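The winter wardrobe review, conducted in December by Hjalti Kvaran for the Hudby household pages, begins with the heavier garments. Sweatshirts are best folded on the bed, where there is room to lay them flat.
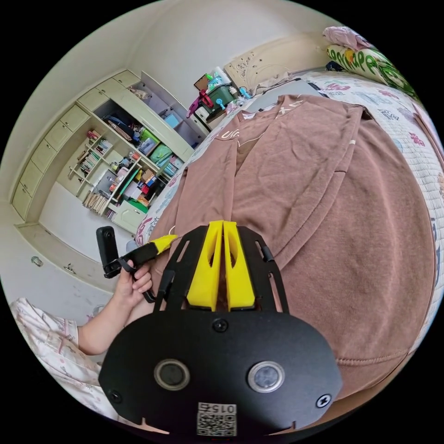
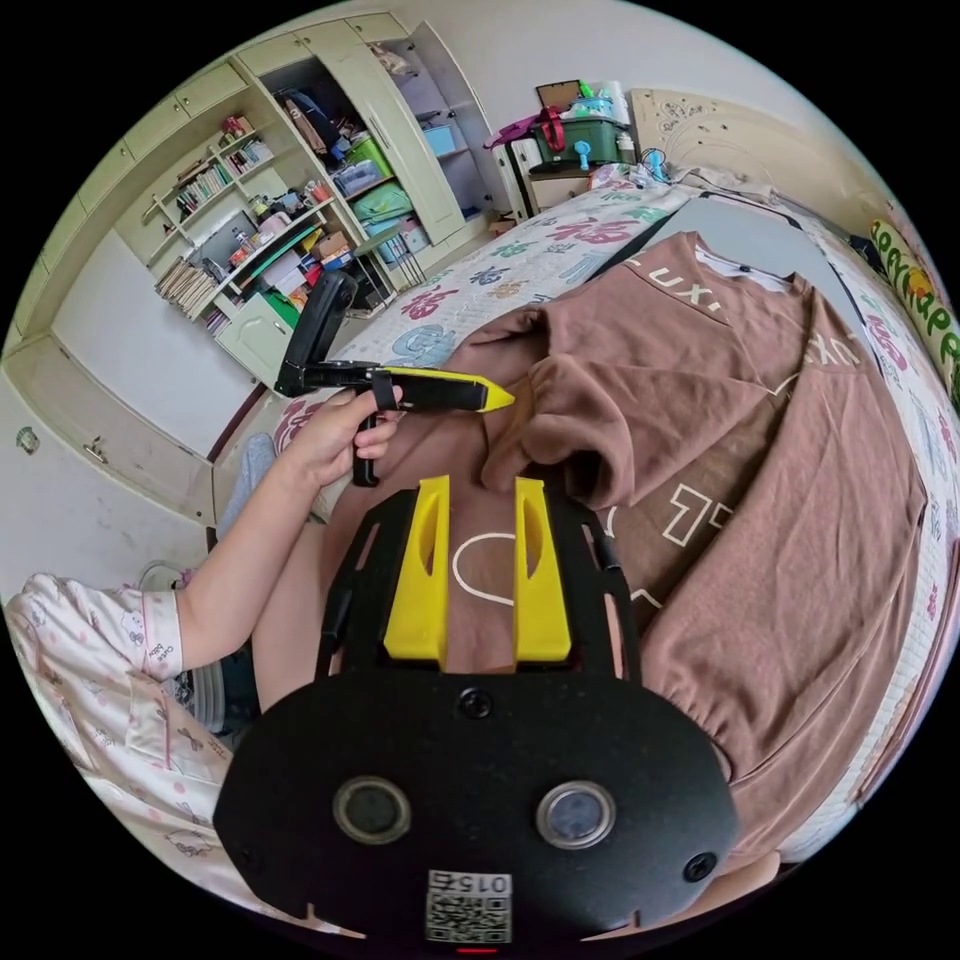 A brown sweatshirt spread on the bed, ready for attention.

**Should a sweatshirt be hung or folded?**

Folded, in most cases. A hanger may stretch the shoulders over a long season. Turn both sleeves in across the back, then bring the hem up to the collar and store it on a shelf of suitable depth.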